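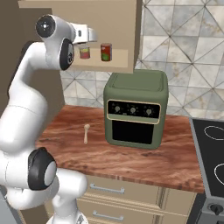 Page last changed: December, by Beatrice Sang

Section 4. Working Rules for the Upper Cabinet and Counter

Welcome to the part of the Kernard manual that covers shelves, cans and anything else the arm has to reach up for. If you've come straight from the drawer section, you'll find that most of the habits carry over, but the cabinet has a few rules of its own (mainly to do with what is underneath it), and we'd ask you to read them all the way through once before you load your first kitchen in Multimgate. It really doesn't take long, and a cup of coffee goes nicely with it!

4.1 Before you start a run

1. Load the kitchen and let it settle. Cans and utensils are placed a hair above their surfaces and need a moment to come to rest.

2. Look over the counter from at least two viewpoints. A can on the shelf may be partly hidden behind the gripper from one side and perfectly plain from the other, and you'll want to know which can you are asking for.

3. Check the layout number. Layout 39 is the one we use for training new operators, and layout 228 is kept for sign-off runs, so please don't practice on it.

4. Set the speed limit to 70 percent for any move that passes over an appliance. The air fryer sits right below the shelf, and a wrist coming down too briskly will find its flat top sooner than you'd like.

5. Write down the seed. We usually start people on 2538, but any seed is fine as long as it goes into the run log.

Note: Loose utensils on the counter count as obstacles unless the task names them. A wooden spoon is easy to forget while your eyes are on the shelf, and the Burow scoring script will mark a bumped spoon as a contact just as it would a bumped cabinet.

4.2 Doors and reach

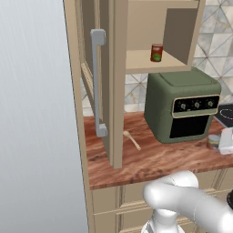
6. Treat an open door as a wall. Plan the wrist path on the open side of the cabinet, and leave a hand's width between the gripper and the door edge the whole way up and the whole way back.

7. Keep the elbow low until the gripper is level with the shelf. New operators like to swing everything up at once, and I did too when I started, but it makes the path much harder to read afterward.

8. Approach a can straight on, close gently, lift it clear of the shelf and only then draw back.

9. If you have to stop partway, use Hold and leave Reset alone. Reset puts every object back where it began, and you'll lose the very thing you wanted to look at.

Caution: Never turn off collision checking to finish a difficult reach. A run made that way can't be signed off, and it must not be passed on to the Issahaku bench, where the same motions may be tried on a physical arm with people close by.

4.3 Recording what happened

10. Log every contact, including the little ones, and say which part of the arm was involved.

11. Save failed runs next to the good ones. Akua Ametepe reviews both, and she would much sooner have a messy run with clear notes than a blank line in the log.

12. Close any doors you opened before saving a layout under a new name. Door positions are stored with it.

Settings for grip force are in Section 5.

Kernard Operator Guide | Questions about this section: Beatrice Sang | © Kernard | Back to top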